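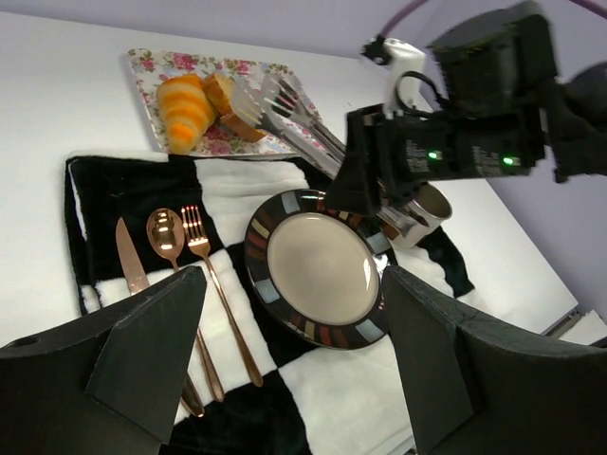 After our practice run at Ondham, someone asked why we bother with breakfast at all when blocks would be so much easier to grade. Fair question! Start the talk with it. Blocks are easier. But a policy that only knows blocks falls apart when you hand it bread, and bread is where the fun starts.

Slide 2 - the method, Nurkance. Slow down here. We train on whole demonstrations, then train again on just the 2 seconds before each contact. Same network, same data, nothing fancy. I still love how simple this is.

Mention that the wrist view matters most in those last moments. Shiny cutlery, glossy plates, plush cloth underneath - all of it looks different up close than it does from across the table. 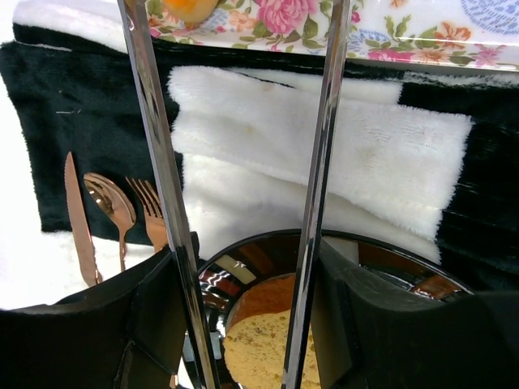
How many demonstrations does the second pass need? We used 40 per task, and the curve was already flattening at 22.

Next slide, results from the Zillside lab. Point at the left bar first. Failed grasps per session went from 22 down to 7, and I get excited every time I show this, so BREATHE. Most of the 7 were soft food that slid away on first touch.

Skip the Rostami comparison if time is short (backup slide has it). Then questions.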